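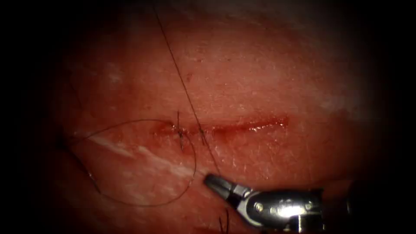 Help Forum > Rifles and Optics > Mounts and Zero

Zero moves every time I take the scope off. Mount, rings or me?

Posted by Omar Rawashdeh, 7/5/25

I have a bolt action in .308 with a Vilton quick-detach mount and 30 mm rings. The mount is supposed to return to zero when you take it off and put it back. I bought it because I fly to hunt once a year and like to pack the scope in my carry-on, and the rifle case is also shorter that way.

When I leave the scope alone, the rifle shoots fine. Three-shot groups at 100 yards are an inch or a little over, which is all I ask of it. When I take the scope off and put it back, the group stays the same size but lands somewhere else. Last time it was two inches left and a bit high. The time before that it was low and hardly left at all. I re-zero, it holds, I take it off, and it's gone again.

What I have checked so far: the base screws are tight to the torque in the instructions, and the ring screws are too. The scope is an older Tistora 3-9. I've had it on another rifle for years with fixed rings and never had to touch it. Same box of ammunition for all of this, same bench, same front rest.

I have a hunt in October at a camp that sits higher than I'm used to. I shoot at 3,000 feet less than that at home. I know the altitude will do something too, but I'd like to sort out the mount first so I'm not chasing two things.
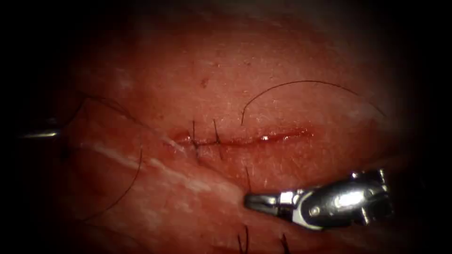 I wrote to the shop where I bought it, and they told me to send it back if I'm unhappy. I'd be fine with that, but if the trouble is the base or the way I put it on, a new mount will do the same thing and I'll have lost a month of the summer. I don't own a bore sighter. I do have an inch-pound torque driver, and a range I can get to most weeks.

Is a shift like this normal for a quick-detach mount? And is there a way to find out which part is moving without buying more parts?

Hjalti Ketilsson

No, two inches is not normal. A decent lever mount should come back within half an inch at that distance, and the good ones do better than that. I would look at the base before the mount.

Most of the wandering zeros I've dealt with came from one of these: oil or grease under the base, a base screw that bottoms out before it clamps, a lever set too loose, or the owner seating the mount in a different place each time. The last is very common. A cross-slot rail has some slack front to back. If you drop the mount in and close the levers, it can sit anywhere in that slack, and when you fire it moves until it hits something. Your first shot goes one place and the next ones go another. If you averaged those into a group you may not have noticed.

The order I would go in:

1. Take the mount off and wipe the rail and the underside of the mount with a dry cloth. Look for burrs or bright spots on the recoil lug of the mount. A bright spot on only one side means it isn't bearing evenly.

2. Take the base off the receiver. Degrease the screws, the holes and both surfaces. Put each base screw in by itself without the base and see how far it turns, then compare that with the base in place. The front screw on a lot of actions is short for a reason, and people swap the front and rear ones. With the right screws in the right holes, the base should be dead still before you torque it. If it rocks corner to corner with the screws out, the base doesn't match the receiver and needs bedding or replacing.

3. Set the levers. On the Vilton there is a nut on the far side. You want firm resistance for the last third of the swing. If you can close it with one finger it is too loose. Turn the nut one notch and try again. Don't go so tight that you need a tool, or you will mark the rail and make a new problem.

4. Put the mount on, push it forward toward the muzzle with your thumb, hold it there, and close the front lever and then the rear. Do it in that order every time. Use the same slots every time. I put a pencil line on my rail so I don't have to think in the dark.
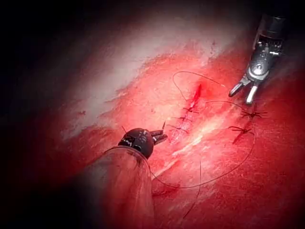

5. Now shoot it. Fire three shots, take the scope off, put it back the same way, fire one. Take it off again, put it back, fire one. Keep doing that until you have five single shots, all at the same target with no change to the turrets. If those five make a group close to your normal one, the mount is fine and the problem was one of the things above. If they scatter, and you did steps 1 to 4 with care, send the mount back.

Let the barrel cool in between. Changing the scope takes a few minutes anyway, so this is less trouble than it sounds.

One more thing. Leave the scope in its rings through the whole test. I have seen people take the scope out of the rings to pack it and then blame the levers.

Unnur Kvaran

Just get fixed rings. I went through two lever mounts and ended up with a plain set of steel Eyvindsson rings, and I haven't touched the turrets in years. The rifle flies in a hard case with the scope on, and I check the zero when I get there. You have to check it in camp anyway, whatever mount you have, so I don't see what you gain by taking it off.

Lærke Briem

Hjalti's list is good and I'd follow it. I want to add something on the scope itself and on the altitude, which he left out.

An older scope can be fine on one rifle and still have a weak erector spring. It shows up when you make turret changes. You have been re-zeroing after every remount, so you have been turning the turrets more in a few weeks than you did in years on the other rifle. If the spring is slow, the first shot after an adjustment doesn't land where the clicks say, and the next couple creep over. To check, leave the scope mounted and shoot a box: one group, then 12 clicks up, a group, 12 right, a group, 12 down, a group, 12 left, a group. The last group should be on top of the first. If it isn't, the mount may be innocent. I had a scope do this and blamed a perfectly good Zurkis base for a whole season.

Do the box test first. It uses more ammunition in one sitting, but if the scope fails it you can stop there — everything else you measure with it would be wrong.

On the altitude, don't lose sleep. Going up 3,000 feet with a .308 makes a difference too small to see at 100 yards. The air is thinner, so the bullet drops a little less at long range. At 300 yards you may see an inch if you're a very good shot off a very good rest. Temperature does as much as altitude with some powders. Zero at home, confirm in camp, and if your camp shots land in the same place you can forget the subject.

I don't agree that fixed rings are the answer for everybody. If you carry a spare scope that is already zeroed in its own lever mount, a fall on the second day doesn't end the hunt. That is the real use for these mounts, in my opinion, and it only works if the return to zero works. So it's worth your time to find out now.

Write down the torque on every screw while you have it apart. Base screws on most steel receivers take more than ring screws, and mixing the two up is an easy way to crush a scope tube. Go by the sheet that came with your mount. If you've lost the sheet, ask the maker for the number and don't take one off a forum, this one included.

Omar Rawashdeh

Thanks to all three of you. I took the base off last night. The front and rear screws were swapped, and there was oil under the front half. The rear hole had the short screw in it, with maybe two threads holding. I've cleaned it all and put them back the right way around. I'll shoot the box first and then the five singles, and post the targets when I have them.

241 views. This thread is open for replies.

We use cookies to keep you signed in and to remember your forum settings. By continuing to browse you accept this. Accept | Settings

Contact the moderators | Forum rules | © Mounts and Zero Help Forum | Back to top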